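Community | Good Causes
2 min read

Sock drive heads for Danside after bumper fortnight

May 2019

Clinley has done itself proud! The town's spring sock collection closed on Monday with 800 pairs in the boxes, and every one of them is off to the night shelter in Danside.

The drive ran for 14 days, with drop-off points at the library and at Shabalala Dry Cleaners on the high street. Last year's total was 242, so the sorting tables have been very full indeed — and a second van has had to be found for the trip.

Socks are the thing shelters ask for most and are given least, and thick ones go first whatever the time of year. Plain black cotton made up most of the early bags, but the knitwear that came in over the final weekend is a real treat. The fuzzy grey ribbed sock, bunched up at the top in somebody's fist with a bit of white padding tucked inside, is just the sort of thing you'd want on a cold night. Odd socks are being kept too, and will go to the Zimness puppet workshop for half-term. The library box stays out until the end of May for anyone who missed the deadline.
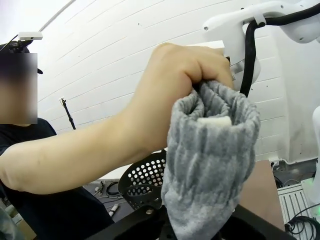 More from Community
Zimness puppet workshop adds 2 extra sessions
Danside footbridge to reopen
Clinley plant swap: what to bring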